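Riker Hotel, Room 513: entry corner and shoe storage
Monthly inspection, February

1. Floor
Walkway between bench and door clear: OK
Surface level, no lifted edges: OK
Comment: Pale wood-look floor meets gray floor to the right of the screens. Transition checked by hand, no lip.

2. Folding screens
Panels stand without support: OK
Frame seams closed, no sharp ends: OK
Fabric clear of floor: RECHECK
Comment: Spread the panels wider if they rock when pushed at shoulder height.

3. Shoe bench
Top fixed, no movement under hand load: OK
Lower shelf seated at both ends: OK
Footwear on lower shelf only: NO
Comment: Bench top is a seat. Shoes stored on it are a fall hazard for anyone sitting down in poor light. Move to lower shelf or to the white shelving.
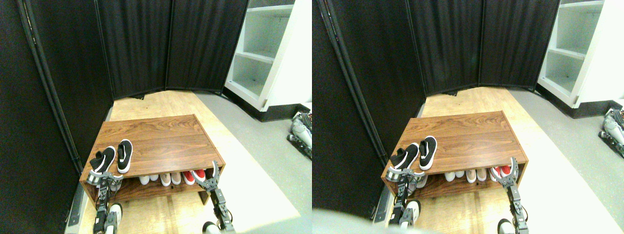 Item 3. Black sneakers with white soles on left end of bench top; other pairs on lower shelf.

4. White open shelving
Shelves empty before load check: OK
Wall fixing tight: OK
Comment: Heavy items go on the lowest shelf. Base sits against dark baseboard, no gap found.

5. Lighting
Switch reachable from entry: OK
Comment: Shelving interior is dim toward the back. Low priority.

Open actions: item 2, fabric clearance; item 3, bench top. Same item 3 finding entered for Room 520. Recheck both rooms at 4 p.m.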